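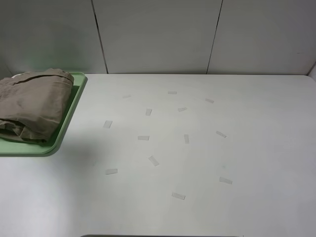 Getting tape off a white table

Unmont Home Forum > Cleaning and Laundry
February 18, 2023

pellwood
I do hemming and small repairs at home and use clear tape to hold patterns down. Bits of it end up stuck all over my white table. My fingernails only get half of each piece and the rest tears. What do you use that won't mark the top? It's a matte finish.

gristmill30
Hair dryer on low, 30 seconds per piece, then lift a corner with an old gift card. Pull it back flat over itself, slowly. If you pull straight up it splits.

tansy_k
I wouldn't put heat on a tabletop if you don't know what it's made of. Cooking oil on a cotton ball, leave it a few minutes, wipe, then dish soap.

gristmill30
Low heat is fine. I've done up to 100 pieces in an afternoon at the Kellano shop and never hurt a table.

tansy_k
Those are shop tables. Also oil next to folded clothing is asking for a stain, so I take back half of what I said. Move the clothes to another room first.

pellwood
I keep the folded stuff in a plastic tray at one end, so that part is easy. Does the oil leave a shiny patch on matte?

tansy_k
Not on mine if you wash it twice. Try a spot near the back edge.

oxbow_lane
Rubbing alcohol works on the sticky film but test that too. It dulled one of my shelves. For the tape itself I use a plastic scraper from Zomley. No metal blades.

pellwood
Tried the gift card with no heat on two pieces. One came up whole, one left a line of glue. Soap and warm water didn't touch the glue. Trying oil tonight.

oxbow_lane
Switch to pattern weights after this. Big washers from the hardware store work.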